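Unerholm home repair scheme: November intake

Applications for the November round of the Unerholm home repair scheme are now open to owner-occupiers. Work covered includes roof leaks, unsafe wiring, handrails and door widening. Each household may claim up to 13 hours of skilled labour; materials above £300 are charged at cost.

Forms go to Fuad Jemal at the Gebreyes office, with proof of ownership and one recent utility bill. Surveys are carried out before any work is agreed. The Brorkivmont side of the estate is included for the first time, which adds 500 homes to the eligible area. 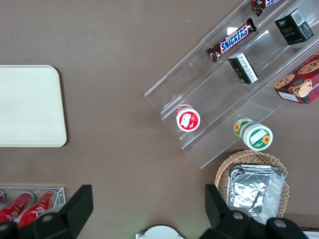 Snack table with tiered stand and cream tray.

Paper forms are also accepted by post.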